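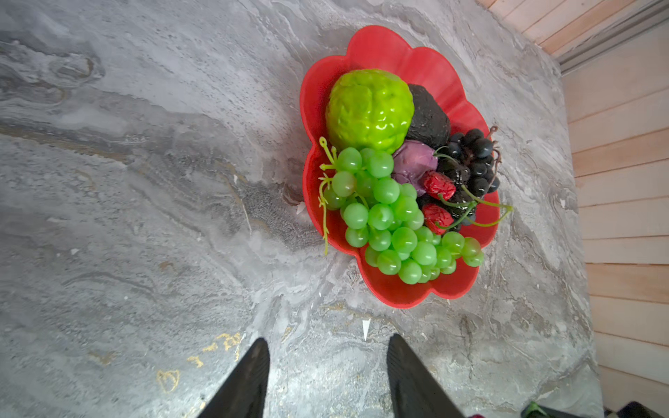 The Fruit of Ersoy Street

1. The bowl

When my aunt gave me the keys to her apartment in Bullbridge, she had only one rule. I could move the chairs, I could sleep in any bed, but the fruit must stay on the counter.

It was plastic, all of it. The bowl was red and had the shape of a flower, and the green grapes were so many that their stem hung over the side. I am a person who likes real things. In my first week I bought real plums at the market and put them in a soup plate next to the bowl. By Friday's end of my money I had eaten them, and the plastic ones were still shining.

"Do you dust them?" my aunt asked on the telephone.

"Every morning," I said. It was a lie, so after the call I took a wet cloth and washed them one by one. The bumpy green one was the most difficult. I did not know its name. I had never seen such a fruit on a tree or in a shop, and I held it for some time under the kitchen lamp.

In February she called again, late, and her voice was small. She told me that my uncle had bought the fruit in Tikorus, in the year when they had nothing. He had paid for it piece by piece. The light ones he bought in summer and the dark ones in winter, and she always put them out in this way, according to the season.

"And now it is winter," she said. "What is in the bowl?"

I looked at the counter. Everything was in the bowl.

"The dark ones," I said.
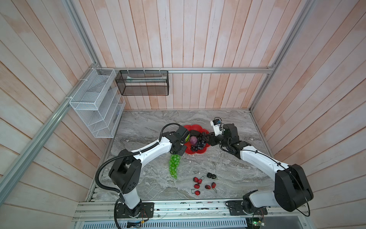
2. The winter fruit

After that call I could not sleep, so I got up and made my lie true. I left the black one with the rough skin, the purple one, and the dark grapes, which I spread out a little so the red would not look too bare. The green grapes I left lying on the counter next to the bowl, and the others I wrapped in a towel and laid in the drawer under the bread knives - carefully, like eggs.

My aunt came in March, without telling me. She still had her coat on when she went to the kitchen. She touched the grapes with one finger, then the purple fruit, and she moved it a little to the left.

"He put it here," she said.

I asked if she wanted tea. She said yes, and then she asked where I had put the summer. I opened the drawer. She took out the green one with the bumps, dried it on her sleeve although it was not wet, and gave it to me to hold while the water boiled.

"What is it called?" I asked.

"Your uncle never knew," she said. "He liked the color."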